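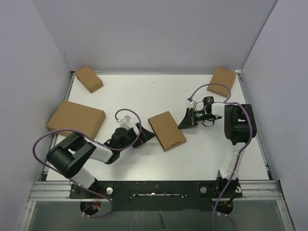
I finally finished the baby blanket! Well, the baby is walking now, so it's just a blanket, but it is done and blocked and I keep going into the spare room to look at it.

I started it in June with wool from Stusenside, which is a tiny yarn shop Ita Ó Ceallaigh runs out of what used to be her dining room. I went in for a pair of needles and came out with nine skeins of a gray-green called Tusen (no regrets, none). It's a bouncy three-ply that feels a bit crisp in the ball and then blooms like crazy once it's been washed. I'd read that about plenty of yarns before and never quite believed it. This one grew 2 inches on the swatch alone, so please, please wash your swatch!

The pattern is Romenlow, by Fionnuala Dunne, and I love how it's put together. You cast on at one corner, increase until you have 158 stitches, then decrease all the way back down. The middle section has a little feather-and-fan repeat that looks much harder than it is - four rows, and three of them are plain. By the second evening I could knit it with the TV on. By the second week I could knit it while arguing with the TV.

I did have to rip back once. Somewhere past the halfway point I'd skipped a yarn over, and the fans leaned off to the left like they were walking into the wind. Donal Egan from my Thursday-night-turned-whenever knitting group looked at it and said he'd leave it in, it had character. I ripped out eleven rows that same night. Sorry, Donal, I'm glad I did.

The whole thing used over 2,000 yards, more than the pattern calls for, but I went up a needle size and added two extra repeats. If you're doing the same, buy one more skein than you think. I finished with a scrap as long as my arm and a very fast heartbeat.

Next up is a hat for Jeferson Lins, who has asked for earflaps and a pompom AND a stripe. I've already got the blue wound. I'm still looking for the right yellow - something close to mustard, but a bit brighter - so if you have a favorite, tell me in the comments!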